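4.3 What the equipment budget should pay for

The case for buying arms first is usually made in one line of a spreadsheet. We think that line is wrong, or at least unproven, and the quotations gathered by Montoya and Hoarau did little to change our minds. The Rivik offer assumed that a site would reach full use of its arms by the second month, and gave no source for this. The Kinnear offer left out spare fingers altogether. When Öberg asked both sellers what a pair of finger pads costs after a year of daily use, he was sent a brochure.

Our own plan, called Lostelska in the internal papers, puts hand-held grippers before arms. It sets a target of 2,000 recordings per station and allows 20 pairs of replacement pads across the whole site. We don't claim that either number is right. The first was chosen to match a target already set by the Stiletti group, and the second was what remained after the frames had been paid for. A buyer who treats them as findings will be disappointed.

Two costs are easy to miss. One is the station itself: table, metal frame, cabling and the floor space to walk round it. The other is the stock of things to be handled, which in our accounts came to 839 in local currency and had no budget line at all until January. Meesuk argued that bags and packets are too cheap to list. We disagree, as soft packets crease and have to be replaced if the task is to stay the same from one recording to the next.
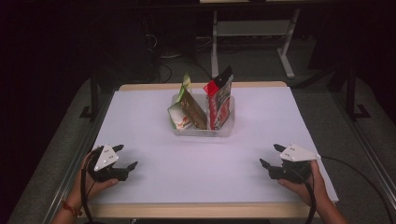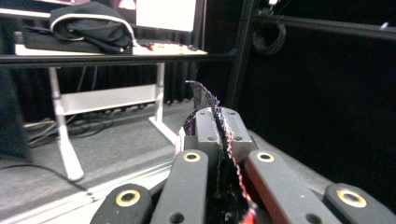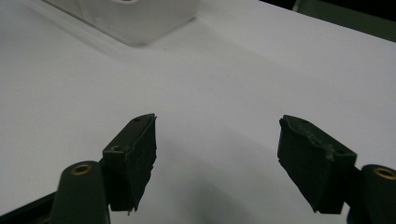
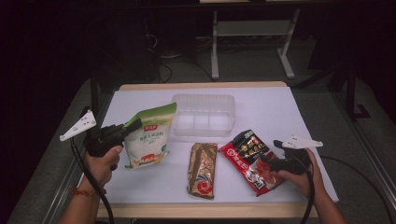 Figure 7. Work with the hand-held grippers. First and fourth: both grippers in use at the table, with packaged goods and a clear plastic container. Second: dark patterned fabric held in a gripper. Third: finger pads over the white tabletop, the right one more scuffed than the left.

Whether the money saved by delaying the arms is a true saving is a harder question. Sombatkul's estimate treats operator hours as free because the operators are already on the payroll. This is common in planning papers and we find it hard to defend. If those hours are charged at the normal rate, the gap between the two plans narrows, and with more than 100 hours a month at each station it may close entirely. We therefore report both totals in Table 5 and make no recommendation on the second purchase until pad wear has been logged for a full year.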